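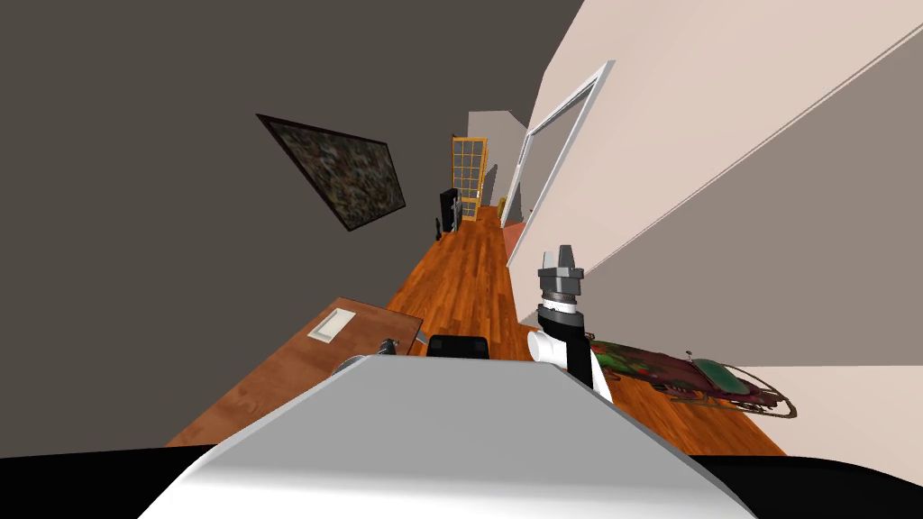

The hallway, with the painting over the desk.

Keeping your hands in one piece
Updated 30 July 2023

I washed dishes for a living at a place in Pokside for two winters, and came out of it with knuckles like a dry lake bed. I now wash dishes for free, which pays slightly worse, but my hands have improved. These are the habits that did it.

Turn the water down. Really hot water strips the oil off your skin about as well as it strips it off a roasting pan. Warm water and a decent soak will shift most things. The lasagna dish can sit overnight and think about what it's done.

Wear gloves, and buy them a size up. Tight gloves make your hands sweat, and you peel them off feeling like a boiled egg. If they have no lining, put thin cotton gloves underneath. I like the plain Brikorau ones, mostly for the long cuff, which I fold back so the drips stop there and don't run down to my elbow.

Take the gloves off when you've had them on for a while and your hands feel damp inside. Dry off, have some coffee, go back in. Turn them inside out once a week and let them hang. A glove that has been wet inside since March is a pond.

Rinse your hands after cleaning products even if you wore gloves. One of them has a pinhole. It's always the right one, and you'll find out through lemon juice.

Take your rings off before you start. Soap packs in underneath and stays there all day, and then you get a red stripe and blame the ring. I keep mine in an egg cup well away from the drain, having once taken a sink trap apart at midnight in good pajamas.

Dry between the fingers. It sounds like advice for toddlers, and I skipped it for years. Pat, don't scrub. Old dish towels that have gone soft are best, and the scratchy souvenir ones can go back to being souvenirs.

Put something greasy on while the skin is still a bit damp. Thick ointment beats thin lotion, and plain beats perfumed. I bought a 200 gram tub of the plainest stuff the drugstore had and it lasted ages – the fancy tube beforehand lasted a week and smelled like a hotel lobby. Keep one tub by the sink and one by the bed. A tub in a drawer might as well be in another state.

At night, go heavy on the ointment and pull on cotton gloves. You'll look like a snooker referee. You also won't be able to work your phone, and I count that as part of the treatment.
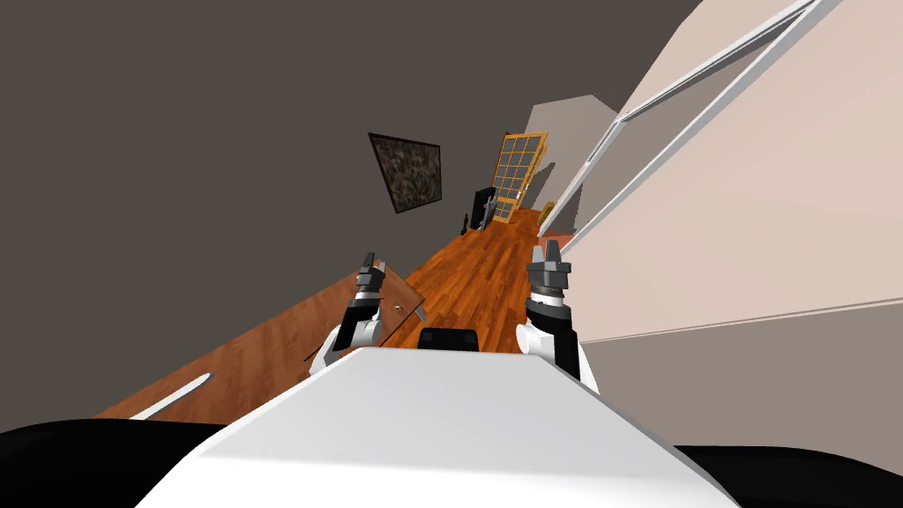
Melquiades Montes wrote in to say that the gloves never lasted past midnight on him, and that old cotton socks with the toes cut off stay put much better. He also says the ointment goes right through to the pillowcase, so use an ugly one. I tried the socks. He's right on both counts.

For split fingertips, cover the crack with ointment and a bandage before you do anything with onions, salt or bleach. Change the bandage when it gets wet. If a split is hot, swollen or oozing, or it just won't close, let a doctor look at it. Same goes for a rash that keeps coming back no matter how good you've been.

Last thing, go easy on the powder when you do laundry by hand. Most of us use double what we need and then spend the afternoon rinsing it out with bare hands.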